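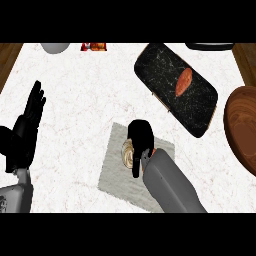
10월, 작업 노트. 시뮬레이션 쪽 양팔 테이블 정리 과제, 인식 모듈과 파지 계획기 사이의 인터페이스 정리.

지난번 항목에서 이어짐. Troteo 브랜치를 메인에 합친 뒤 물체 자세 추정값이 계획기로 넘어갈 때 좌표계가 한 번 더 변환되는 문제를 잡는 중이었다. 원인은 확인함. 렌더러가 내보내는 카메라 외부 파라미터는 이미 머리 프레임 기준인데, 래퍼에서 머리-몸통 변환을 곱한 다음 계획기 쪽 노드에서 같은 변환을 또 곱하고 있었다. 머리 피치가 0일 때는 회전 오차가 안 보이고 위치만 밀려서 그동안 캘리브레이션 문제로 오해했다. Mwajuma Mbwambo가 지난 리뷰에서 의심했던 부분이 맞았음. 래퍼 쪽 곱셈을 제거하고 프레임 이름을 메시지에 필수 필드로 넣었다. 이름이 비어 있으면 계획기가 요청을 거부한다.

오전 작업: 분할 마스크

흰 대리석 무늬 상판에 회녹색 천이 깔린 배치로 시험. 천 위의 물체는 줄무늬가 있는 타원형 물체와 주황색 작은 물체, 오른쪽 위에는 검은 대리석 무늬 트레이와 고구마. 오른손이 천 위로 내려온 상태에서는 두 물체가 모두 일부 가려진다. 주황색 쪽은 손과 전완 사이로 조각만 보이고, 마스크가 둘로 갈라진다. 기존 후처리는 연결 성분 중 가장 큰 것만 남기므로 나머지 조각이 배경으로 처리되고, 중심점이 남은 조각 쪽으로 쏠린다.

수정안:
- 로봇 자기 마스크(URDF에서 렌더링)를 먼저 계산
- 같은 인스턴스 ID를 가진 성분이 자기 마스크에 접해 있으면 버리지 않고 묶음
- 묶은 뒤 가시 비율이 임계값 아래면 자세를 갱신하지 않고 직전 추정값을 유지, 공분산만 키움

세 번째 항목이 중요하다. 가려진 동안 자세를 계속 갱신하면 손이 접근할수록 목표가 손가락 쪽으로 끌려오고, 계획기가 그걸 따라가면서 접근 궤적이 휜다. 유지 방식으로 바꾸니 접근 구간의 목표가 고정된다. 물체가 실제로 밀린 경우에는 틀린 값을 들고 있게 되는데, 이건 접촉 추정 쪽에서 무효화 신호를 받아 처리하기로 함. 아직 미구현.

상판의 가는 줄무늬는 분할에 큰 영향 없음. 트레이의 흰 줄무늬는 문제가 됨. 깊이 영상 없이 RGB만 쓸 때 트레이 면이 무늬를 따라 여러 영역으로 쪼개진다. 평면 피팅 결과를 사전 정보로 넣으면 합쳐지지만, 트레이 옆의 황동색 가는 부분은 여전히 빠진다. 충돌 모델에는 메시를 직접 쓰고 있어서 당장은 지장 없음. 실기로 넘어가기 전에 다시 볼 것.

오후 작업: 파지 계획기

Corentin Ferrand이 Fleury 패키지의 샘플러를 새 버전으로 올림. 손가락 관절 한계가 설정 파일과 URDF 양쪽에 적혀 있었고 값이 서로 달랐다. URDF를 기준으로 통일하고 설정 파일의 항목은 삭제. 로드할 때 옛 항목이 남아 있으면 경고가 아니라 오류로 처리한다. 경고는 로그에 묻혀서 아무도 안 읽는다.

천의 처리: 현재 천은 강체 박판으로 근사한다. 얇은 충돌체와 상판이 겹쳐서 접촉 솔버가 떨리는 현상이 있었다. 천과 상판 사이 충돌 쌍을 꺼서 해결. 대신 손끝이 천에 닿을 때의 접촉은 남겨 둠. 손끝 여유 거리는 3 mm로 설정했고, 그보다 작게 잡으면 하강 끝에서 접촉이 먼저 발생해 상태 기계가 파지 완료로 잘못 전이한다. 전이 조건에 법선 방향 검사를 추가해야 한다. 위쪽을 향한 법선만 잡히면 물체가 아니라 바닥면 접촉으로 판정하는 식으로.

왼팔은 오른팔이 작업하는 동안 대기 자세. 대기 자세를 관절값으로 고정해 두었더니 상판 높이를 바꾼 배치에서 손이 상판과 너무 가까워진다. 관절값 대신 상판 프레임 기준의 손목 위치로 정의하고 역기구학으로 풀도록 변경. 해가 없으면 이전 관절값으로 되돌아가되 충돌 검사를 통과해야 한다. 양팔 계획을 한꺼번에 푸는 방식은 이번에는 보류. 순차 계획에 상대 팔의 점유 부피를 넣는 정도로 충분한지 먼저 확인.

계획 시간: 역기구학 재시도를 최대 8회로 제한함. 그 이상 돌려도 성공률 변화가 없고 지연만 늘었다. 실패 시 샘플러가 손목 롤을 바꿔 새 후보를 내는 쪽이 낫다. 재시도 횟수와 실패 사유(한계 초과, 자기 충돌, 환경 충돌)를 로그에 따로 남기도록 필드 추가. 지금까지는 전부 "해 없음"으로만 찍혀서 분석이 안 됐다.

재생 도구

Mundley 뷰어에서 기록을 되돌려 볼 때 마스크와 영상의 시각이 2프레임 어긋난다. 기록기가 수신 시각을 쓰고 있었음. 렌더 시각으로 바꾸고, 옛 기록은 변환 스크립트로 보정하기로 함. 스크립트 초안은 tools 밑에 있음. 원본을 덮어쓰니 돌리기 전에 복사할 것. 이 동작은 바꿔야 함.

영상 위아래의 검은 띠는 화면비를 맞추는 패딩이다. 내부 파라미터의 주점은 패딩 포함 크기 기준이므로 띠를 잘라서 쓰려면 cy를 같이 옮겨야 한다. 학습용 로더는 자르고 평가용 로더는 자르지 않는 상태였는데, 둘 다 자르지 않는 것으로 맞춤. 띠 영역은 손실 계산에서 제외.

남은 일
- 접촉 추정에서 오는 자세 무효화 신호 연결 (Mbwambo)
- 법선 검사 포함한 상태 전이 조건, 단위 시험 포함 (Ferrand)
- 화면 경계에 걸린 물체 처리. 오른쪽 나무 접시는 왼쪽 일부만 시야에 있어 원 피팅이 불안정함. 경계 접촉 플래그를 세우고 놓기 후보에서 제외하는 안. 머리를 돌려 다시 보는 동작은 그다음
- Dastanton 빌드 서버에서 렌더러 드라이버 버전 고정

메모: 임계값은 모두 이 배치 하나를 보면서 맞춘 것. 물체 배치 난수 시드를 3개로 늘려 다시 돌린 뒤에 기본값으로 올린다. 그 전까지는 브랜치 설정에만 둔다.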